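Can a robot tidy a desk yet, or is that still years off?

Sneha Pant
My mother has arthritis in both hands and works from a desk at home. Vacuuming is handled (she loves her little round one!), but what wears her out is the small stuff: scissors left out, used tissues, bags that never get put away, a plant that wants picking over. Is there any machine a normal family could get that does this, even slowly? I've been reading since February and I'm more confused than when I started.
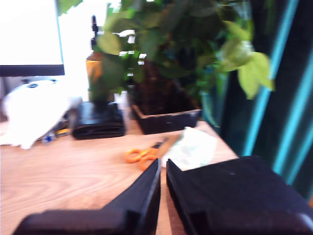
She isn't fussy about speed. If it took all afternoon to put away a pair of scissors and throw out a tissue, she'd make tea and watch.

Etenesh Degefa
What a lovely question, and I wish I had better news for your mom. I spent 6 years on the packing floor at Jodbridge, where we had 2 arms that lifted the same box all day long and did it beautifully. Hand them something soft and it was another story. Scissors lying flat are hard too, as there's so little to get hold of, and a crumpled tissue never has the same shape twice. Leaves I wouldn't trust to any of them! For now I'd spend the money on a long-handled grabber and a wide bin right beside her chair.

Wulan Sembiring
no not yet. maybe in ten years

Štefánia Koubek
I'm a bit more hopeful than Etenesh, though I agree about the plant. Some of the newer arms do manage cloth and paper if a person guides them from another room, but that's hardly a saving, is it? Ask at your library, ours in Veltwood had a demonstration evening and it was great fun.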